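Teaching the Mug Task by Hand: My Part of the Pladidov Project

So my half of this project was the demonstrations. Apolinar Tlapale did the training side and most of the math, and his report covers that, so I'm going to skip it except where it got in my way. What I did, for most of a semester, was hold a gripper and move a mug across a desk. Over and over. I was aiming for 500 usable runs and I got there on a Friday with no feeling left in my thumb.

We started out with remote control. The plan in our proposal was to drive the arm with the Dreltier controller, a pair of handles that you move while you watch the arm copy you. I was really excited about this part! It looks great when other people do it. Then I tried it, and there's a small delay between your hand and the arm, and my brain just would not get used to it. I kept overshooting, then correcting, then correcting the correction. One pick took me so long that Apolinar left and came back with lunch.

It also matters what those runs teach. If I wobble over the mug for ten seconds before closing the fingers, then wobbling is part of the lesson as far as the policy is concerned. We trained a first version on my remote runs and it had picked up my hesitation perfectly. It would drift in, stop, back off a bit and drift in again. I felt kind of seen.

After that we switched to the hand-held gripper. You hold it, the camera on it records, and you do the task with your own arm at more or less your own speed. No delay, no handles. I was faster on the first afternoon than I'd been after two weeks with the Dreltier (Apolinar has asked me to say that he was fine with the Dreltier, and he was). The catch is that a human wrist will happily do things the robot's wrist can't. I reached around the mug from the far side a lot early on, and the arm simply can't get there, so seven of my first runs had to be thrown out before we agreed on a rule about which side to come in from.

Here are the rules I ended up with, in case whoever takes this over next year wants them:

Start every run with the fingers open and the mug in view.
Move the mug between runs, and turn it, so the handle isn't always pointing the same way.
Come in low and level. No scooping.
Close, wait a beat, then lift.
If you mess up, finish the run anyway, mark it bad and move on. Stopping halfway made a mess of the file names.

The handle turned out to be the annoying part. With it pointing off to one side you can grip the body and everything's easy. With it pointing at you, it's right where a finger wants to go. I did two batches of only handle-toward-me runs in December, and those were the ones that made the biggest difference when we retrained.

The other thing I'd do differently is look at the pads sooner. The rubbery stuff on the inside of the fingers takes all the abuse, and I was so busy counting runs that I didn't pay it any attention until I was scrolling through recordings at 2 in the morning trying to work out a labeling problem. 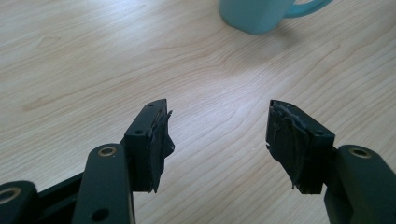 Gripper camera view on the approach. Both pads are frayed and peeling, and the mug is still out of reach.

I don't know how much the torn edges changed the results. Ragged pads mean the outline of the fingers isn't the same in the late runs as in the early ones, and we never tested fresh pads against worn ones, so I can't put a number on it. Apolinar thinks the policy mostly looks at the mug. I think I'd want to check. If I had another month I'd put new pads on, record a small batch with the same mug on the same desk, and compare.

Glare is on my list too. Our desk is pale and the middle of it washes out under bright light. I'd try a darker mat under the mug for one batch and see if the approach gets any steadier.

The run log with my good/bad marks is in the Pladidov shared folder, along with the retraining notes from December.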